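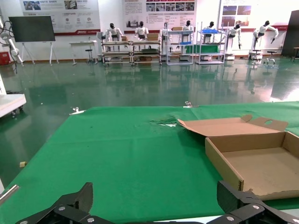 Reusing shipping boxes for small orders saves money only if you sort them before packing day. Start by opening every box you have kept and looking at the corners and front edges. A shallow box with a fold-back lid, like the one on the green cloth, is fine for flat items such as prints or napkins even when a front corner has started to fray. Set aside anything with a soft bottom or a split seam.

Next, clear off the old labels. Warm the label with a hair dryer on low, lift one corner and pull slowly. If the top layer of cardboard comes away with it, cover the patch with brown paper tape. Black out any barcodes you can't remove.

Check the fit. Put the item in, close the lid and tilt the box from side to side. If you feel it slide, add crumpled paper on the short sides first. 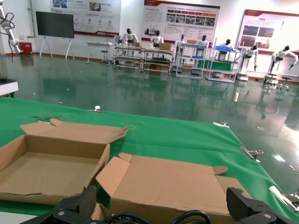 Then tape. Run one strip along the closing edge and one across each side, and press down with the flat of your hand. Tuck-in tabs are not enough by themselves for mail.

Weigh the box after taping and write the weight in pencil on the bottom. My print mailers come to 186 grams with paper fill. I keep 14 sorted boxes on the shelf, which covers a normal February. Store them flat and away from the basement floor.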